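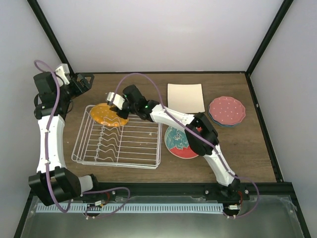 The Kiltcombe plate test is a bench trial for robot grippers in which a pair of small arms moves dinner plates from a tabletop into a wire dish rack. It was set up at the Kiltcombe workshop in Horkarbridge by Ida Weidemann and Matěj Paulík, who wanted a way to compare fingers, cameras and controllers on a job that anyone could judge by eye. The test is best known for its first full series, a comparison of two finger designs over 231 attempts, and for the surprisingly rich set of failures it managed to draw out of ordinary tableware.

Background

Many bench tests for grippers use blocks, pegs or foam shapes. These are easy to measure and easy to replace, and they make it simple to repeat somebody else's work. Weidemann had run trials of that kind for years and found that grippers with nearly the same scores could behave very differently in a kitchen. A plate is a wonderful troublemaker in this respect. It is wide, thin at the rim, slick, heavier than it looks, and most of its weight sits far from wherever the fingers have hold of it. Lying flat, it offers almost nothing to grab. Standing in a rack, it has to be let go at the right angle or it rolls sideways into its neighbor.

Paulík came to the project from the controller side. His interest was in the last few moments before release, when the plate touches the rack and the arm is suddenly pushing on something that pushes back. The two agreed that one task could serve both purposes, and the first version of the test was running by July of that year.

Equipment

The bench is a wood-topped table inside a white-walled enclosure with black corner posts. Two arms with white links and black joints stand on a black rail along the near edge, one at each end, with purple cables looped along them. A camera watches the table from outside the working area, and another rides at the wrist to show the fingertips and whatever lies between them.

The rack is a white wire one with upright dividers, and it turned out to be one of the better choices in the whole design. The dividers are wavy. A plate can lean against them at many angles and still count as standing, but the wires give very little guidance on the way in. With a rack of straight, deep slots, early attempts succeeded so often that the finger designs could hardly be told apart.

The plates were picked to disagree with each other. The set includes a pink plate with a scalloped edge and white dots, an orange one with white dots, and a round plate with a teal center and a red rim. The scalloped edge is a particular favorite of the organizers. Depending on where the fingers arrive, they may meet a bulge or a dip, and a grip that feels solid in one spot can rock like a loose tooth a short way along.

Procedure

An attempt begins with the plates spread or stacked on the table and the arms clear of them. The operator names a plate and the arm has 30 seconds to pick it up, carry it to the rack and release it. Either arm may be used, but it must be chosen before the clock starts. Passing a plate from one arm to the other is not allowed in the standard form, although it has been tried for fun after hours and is a joy to watch when it works.

Attempts are scored as standing, leaning, fallen or not lifted. "Leaning" covers a plate that stays in the rack but rests on another plate or on the outer rim. Weidemann argued for keeping this as its own result, and the later analysis shows how right she was: most of the difference between the finger designs is found there.

Stacks are treated separately. Taking the top plate from a stack is usually easier than lifting a plate from bare wood, as its rim is already raised, but the fingers must slip into a narrow gap without nudging the plates underneath. If the stack shifts, the attempt goes on and the shift is written down. 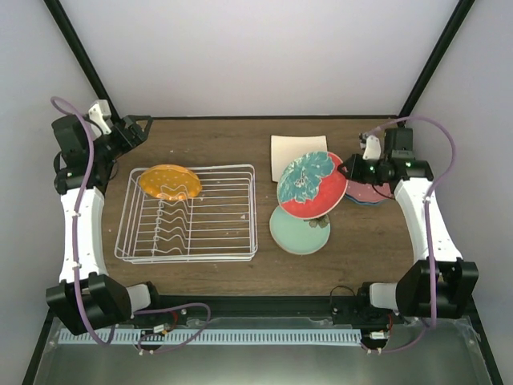

The order of the plates is drawn before each session. Paulík added this rule after noticing that operators, left to themselves, always saved the awkward plate for last, when the rack was fullest and a failure could be blamed on crowding. Between attempts the rack is put back in its marked position. Plates already in it stay there until the session ends, so the task gets harder as it goes along, much like real dishes.

Finger comparison

The first full series set the standard fingers against a design called the Clurkov finger. The standard finger is stiff, with a flat inner face. The Clurkov finger has a short flexible section behind the tip, which lets the tip turn slightly as it closes on a sloping surface. Both were fitted to the same wrists and driven by the same controller settings, and sessions alternated between them.

On picking up, the Clurkov design was clearly ahead. Its tip settled against curved rims without much help, and it coped well with the scalloped plate, where the stiff finger sometimes caught a single bulge and let the plate swing. Operators liked it at once. Paulík's session notes describe the first clean lift as "the plate just coming along, as if it had been asked nicely."

Placing was another matter, and this is where the test earned its reputation. The flexible section that helped on the way up allowed the plate to tilt on the way down. As soon as the lower edge touched a wire, the plate pivoted, and the arm, still following its planned path, carried on toward a place where the plate no longer was. Many of these attempts ended as leaning. The stiff fingers picked up fewer plates but stood more of them upright once they had them.

Controller and camera trials

A follow-up looked at whether the controller could make up the difference. The Lapointe controller, which had been used in its default mode, also offers a softer mode in which the arm gives way slightly when it meets resistance. With this switched on for the final part of the movement, the Clurkov fingers improved a great deal. The stiff fingers hardly changed. Weidemann and Paulík took this as evidence that fingers and controllers should be tested as a pair, and they have been cheerfully stubborn on the point ever since.

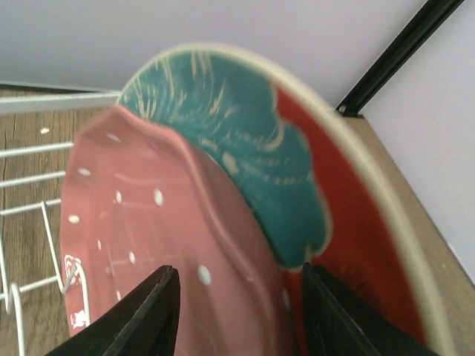 The camera trials were smaller in scope. Sessions were run with the fixed view alone, the wrist view alone, and both together. The fixed view was good for choosing a plate and planning the carry, but it gave a poor sense of how far a rim reached past the fingers. The wrist view was excellent for that and poor for almost everything else: with a large plate in the grip, the plate can hide a good part of the rack. Operators using both views tended to switch from one to the other at the moment the plate passed over the rack's edge, and several asked for the change to be made automatic.

Bold patterns on the plates caused a lively side discussion. A floral or dotted face gave the vision software plenty to follow, yet the software sometimes mistook the border of a pattern for the edge of the plate. The plate with the teal center produced the best examples, with the fingers aimed confidently at the line where one color met the next.

Limitations

The test says little about speed, and nothing about wet plates, bowls or cutlery. Its results also depend heavily on the rack. A copy of the bench built with a different rack gave higher scores for every finger, and the organizers advise against comparing numbers between racks at all. Wear is a further concern, as fine scratches in a glaze may change how a fingertip slides across it.

Later work

A version with cups was drafted by Paulík but has not been run as a full series. Weidemann has continued with finger shapes, including one with a stiff tip and a flexible base, the reverse of the Clurkov arrangement. Early sessions suggest that it places well and lifts badly from bare wood, and a longer series on the scalloped plate is planned.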